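Garment sorters and folders wanted, Isthorpe 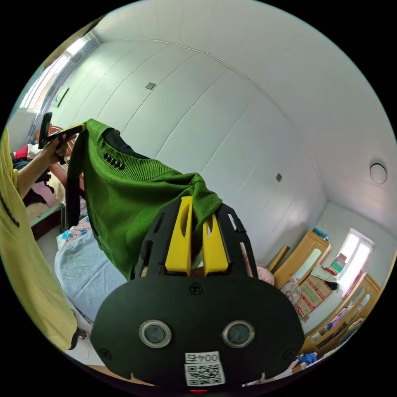 Flomard Clothing Reuse – Sorting and Folding Team

We are looking for 3 people to join our team in Isthorpe from February. The work is with second-hand clothes: you take them out of the bags, check them, fold them or put them on hangers, and send them to the right shelf. In a busy week we receive up to 1,000 pieces, and knitwear is the biggest part of it in the cooler months.

What you will do

You check every garment at the collar, cuffs, hem and buttons. Cardigans need more patience than T-shirts, as the knit can stretch if it is held by one corner only. We teach you to lift them by the shoulder and the hem together, lay them flat, close the buttons and fold the sleeves behind. Dark colours go to a separate pile, so please tell us if you have difficulty to see the difference between black and navy – it is not a problem, we will give you another table.

Small repairs, such as a loose button, are made by Anel Mokgethi and her sewing group. You don't need to sew yourself, but you should write on the tag what is missing.

Who we are looking for

You do not need experience in a shop or a laundry. It is important for us that you are tidy, that you come on time and that you can stand for a good part of the shift. Basic English is enough. Several of us learned it as adults, me included, and we help each other with the labels.

Hours and pay

Shifts are from 9 am to 1 pm, or from 1 pm to 5 pm. Please say in your application which one you prefer. The positions are casual and paid by the hour, and the rate is given to you in writing before the first shift. Training is paid the same as other work. Tea and coffee are free, and there is a fridge for your lunch.

How to apply

Send a short letter, half a page is plenty, to Joanne Dunmore at the Flomard office, or leave it at the front counter. Please add a phone number and the name of one person who knows your work. Questions about the shifts go to Cameron Mahuika, who makes the roster. He is easiest to reach before 10 am.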